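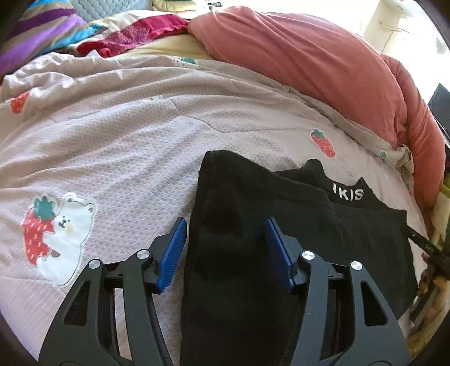
Laundry practice on the strawberry quilt, blue fingertips at the ready.

I've had the Brovmont hand-held gripper in the house long enough now that I've stopped apologising to visitors about it, so I think it's time I wrote down what I make of it. Several of you have asked since I mentioned it in June, and Parveen Barua has asked three times, bless her, so this one is mostly for you, Parveen.

For anyone who missed the earlier post, it's the hire kit, the one you hold yourself and do your own chores with, and the recordings go back to help teach a robot arm to do the same thing. You can buy the kit outright for £795, which I was never going to do, or you can take it on hire with a £200 deposit that comes back to you when the box does. I went for the hire. It arrived in a grey case with a foam lining and a booklet that had plainly been written by somebody who already knew how to use it.

My first evening was spent on the sofa opening and closing it like a child with a pair of tongs. It's a lovely mechanism, I must say. The two fingers are black, all angles and little triangular holes, with round silver caps at the pivots and a ridged blue pad on the end of each. The pads are the clever part. I had expected them to slither about on cloth and they don't at all, they take hold of a bit of cotton very nicely, and even a thin pillowcase comes up without too much chasing round the bed.

Clothes are what I've done most of, as the starter list that comes with the hire is nearly all bedroom and kitchen jobs and I can't be trusted with crockery. Light things are easy. T-shirts, tea towels, anything with a definite corner. Where I come unstuck is with black stretchy stuff, where you can't see which fold is on top of which, and you pinch what you think is one layer and up comes the lot. It took me a good week to learn to come in low and let the fingertips rest on the fabric before closing them. The booklet does say this, on page 54, long after you'd have wanted to know it.

The weight is my main grumble. It's fine for ten minutes and then you begin to feel it along the top of the forearm, and after half an hour of folding I was swapping hands and getting cross. Iresha Sikder, who had hers before I had mine, told me to rest my elbow on the mattress whenever I could, and that has helped a great deal. She also told me to clear the bed first and I'm afraid I have ignored that completely. I like to work with the blankets and towels wherever they've ended up, and the support desk said they were quite happy with that when I asked.

I should say a word about the support desk, as it's the best thing about the whole service. I've dealt mainly with Obaidul Dissanayake, who answers his emails the same day and doesn't make you feel silly. When one of my fingers started to stick a little on the way back he sent me a short note on how to clean round the pivot with a dry brush, and when that only half worked he posted a replacement finger to me at no charge. It came by way of the Merkport depot, which added a couple of days, but I had plenty of ironing to be getting on with — the old-fashioned sort, with my own hands.

The uploading is less good. You're told to leave it going overnight and you really must, at least if your broadband is anything like ours in Tulcombe. Twice it stopped partway and I had to begin again in the morning, and there's no bar or clock to tell you how far along you are, just a small light that blinks. I've asked them for a bar. Perhaps if enough of us ask we'll get one.

Would I recommend it? If you have patience and a decent forearm, yes, I would, on hire. I wouldn't pay the full price unless you meant to use it every day for a long while. It has made me oddly attentive to how I fold things, and I do a far better waistband than I used to.

I've extended mine until the new year and will have a go at the kitchen list next, starting with the plastic tubs. If anyone has managed the lids, do leave me a comment and tell me how.

Posted 12/5/24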